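Ticket: Wavlow dishwasher stops in the middle of program, spoons and cutlery not clean
Status: Open, waiting for customer
Product: Wavlow built-in, bought from Lykkegaard
Opened: April 5, 2018

Customer message

Good morning. I write to you for the second time because the first ticket was closed without solution. My dishwasher was installed in August and it worked well until this winter. Now it stops after 28 minutes, always in the same place of the program, and the light for water is blinking. When I press Start again, it continues to the end, but the cutlery comes out with a gray film.

I have done already these steps from your help page:
- cleaned the filter and the two spray arms
- checked that the hose behind the machine is not bent
- filled the salt and the rinse aid (Rilatis, the liquid one)
- ran an empty program at 60 degrees

After the empty program the machine did not stop for 5 washes. Then the fault came back. 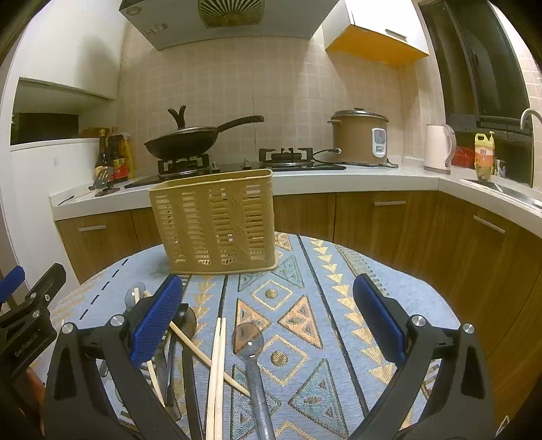
The water in our town is hard, and the test strip showed 19 degrees. The softener in the machine was set for soft water, so I changed it last week to the setting in the manual. I also wanted to know if the film comes from the cutlery basket of the machine, so I washed some pieces in the beige plastic caddy with the slots, the one standing toward the back of the table. The result was the same film. I think therefore that the basket is not guilty.

The film is worst on the big spoons and ladles. It can be wiped away with vinegar, but the next day it is there again. 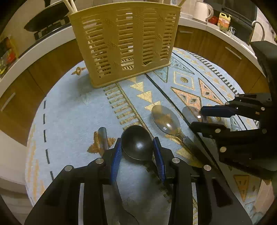 Black ladle-style spoon, with a metal utensil handle to the left of it.

Reply from Wadeo support

Thank you for the clear information. Please close the water tap, unscrew the inlet hose and look at the small sieve inside the connection. Rinse it if there is sand or lime on it. Then run one normal program and write down the minute of the stop, if there is one.

Customer message

The sieve had a little lime, now it is clean. First wash: no stop. I will run three more and write again on this ticket. Please do not close it before.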